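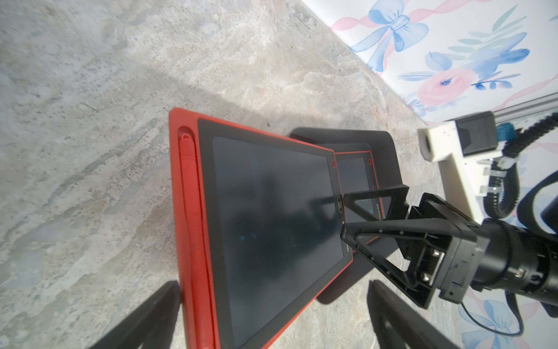

We are now well into the second half of the grant, and I'm glad to say the returns bench at Cullville has settled down nicely since the arms went in. The packers were wary to begin with (quite rightly, I think), and it took a good many cups of tea before everyone felt at ease working beside them. Writing tablets like the red one, with its pen tucked into the groove along the side, are among the harder things we ask the arms to sort, particularly when one lies partly on top of another. Kamrul Jayasinghe and the bench team still step in for those, and they tell me they would sooner do that than lift and turn 200 items a shift by hand.

All 14 staff have kept their hours, and 2 have moved across to looking after the arms, with training from Plamero. We would like to spend what is left of the training money on the late shift, who have been very patient with us.

Samarakoon Returns, Cullville | Contact the project office | © January 2023 | Back to top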